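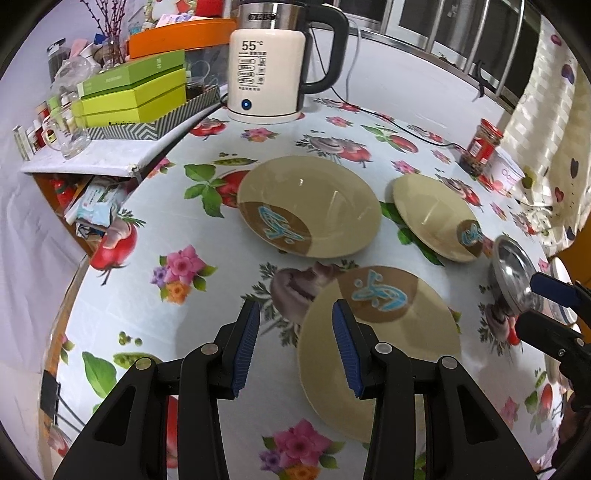 Makeup station hygiene check
Stilthorpe training salon, room 4
Checked by: Ildikó Oláh
Date: 21 September 2025
Previous check: March, Győző Hegyi

Mark each line OK, Fix or N/A. Anything marked Fix needs a name next to it.

1. Hands and surfaces

Hand soap and paper towels at the sink: OK
Counter wiped down between clients: OK
Chair arms and headrests wiped: Fix. The headrest on the end chair has a split seam and can't be cleaned properly. Kornél to order a new cover.
Used towels in a closed bin: OK

2. Brushes and sponges

Clean and used brushes kept apart: OK
Brushes washed after every client: OK. The log is filled in except for one afternoon. Thitima remembers washing them but didn't sign. Please sign.
Brushes dried flat or head down: Fix. Several were standing upright in a cup with water in the ferrules. Same comment as in March.
Sponges single use: OK
Brush guards clean inside: Fix. Powder built up in the large ones. Soak them or throw them out.

3. Eye products

Mascara applied with disposable wands only: OK
No double dipping: OK, watched two clients
Pencils sharpened before and after use: OK
Sharpener cleaned: Fix. Kajal packed in behind the blade. Melahat cleaned it during the visit, so this can be closed once the spare one is done too.
Gel liner scooped onto a palette: OK
Opening date written on every mascara and liquid liner: Fix. 19 checked, 4 with no date. All four have been thrown away. We don't guess at dates.

4. Lip and face products

Lipstick scraped onto a palette, never used from the bullet: OK
Cream products taken out with a clean spatula: OK
Pressed powders wiped and sprayed: OK
Loose powder tipped out, no brushes in the jar: OK
Testers labeled as testers: Fix. The Grelmont blushes have lost their stickers.
Smell and texture check: one Fekete foundation has separated and smells sour. Removed.

5. Lash glue and removers

Caps on tight: OK
Patch test card filled in before lash work: Fix. 14 cards out of 20 complete. The others have a client name and no result. No result means no lashes.
Remover stored away from heat: OK. Moved off the shelf over the radiator.
Ulto remover refilled into unmarked bottles: Fix. Put the product name and the fill date on the bottle, or keep it in the original one.

6. Client questions

Asked about contact lenses: OK
Asked about eye infections or recent cold sores: OK for most. Newer students skip this when it's busy. Melahat will go over it with them.
Allergy list where the artist can read it: OK

General comments

Better than March overall. The sink area was the main problem then and is fine now. Brush drying has come up twice, so I want a proper rack in place before the next check. Kornél has the catalog.

Signed: I. Oláh
Copy to: K. Takács, M. Aydoğan, T. Suwannarat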